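Skendari FR-2 Feeder Fault Recorder
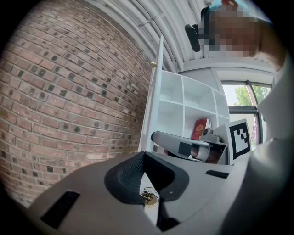
Grustimwood Power Systems Laboratory - Equipment and Loans

The Skendari FR-2 is a portable recorder for medium-voltage distribution feeders. It captures voltage and current waveforms before and after a disturbance and stores them with a GPS time stamp. The lab keeps two units. Both can be booked by research groups, graduate students and partner utilities.

Typical uses
Locating intermittent ground faults on overhead lines
Checking relay and recloser timing after a settings change
Recording capacitor bank switching
Comparing field events with results from the lab's feeder model

How it records
The recorder samples all channels all the time and keeps a short rolling buffer. When a trigger level is crossed, the buffer and the event that follows are saved as one record. Internal memory holds 2,173 records at the default length. Longer records can be set from the front panel, but the total drops to match. When memory is full the unit stops saving - it does not overwrite old records - so clear it before a long deployment.

Triggers can be set on undervoltage, overcurrent, neutral current or an outside contact. Most users start with neutral current alone and add others once they know how noisy the feeder is.

Power and battery
The unit runs from a station supply or a wall outlet. The internal battery carries it for almost 90 minutes if the supply is lost. Settings and saved records are kept after the battery runs down.

Connections
Voltage inputs take standard secondary leads. Current inputs use the split-core clamps in the case. Do not swap clamps between units, as each set is calibrated with its own recorder. Primary-side connections must be made by the utility's own crew.

Data and software
Records are exported in COMTRADE format over Ethernet or to a USB drive. The Plurnness viewer is installed on the lab workstations and will open them directly. The older Miyazaki reader also works but drops the contact channel.

Loan terms
Internal users: no charge
Outside users: $155 per day, shipping extra
Bookings open in May for the summer test season. Return each unit with its clamps, leads, antenna and case, and leave the records in memory until you have checked your copies.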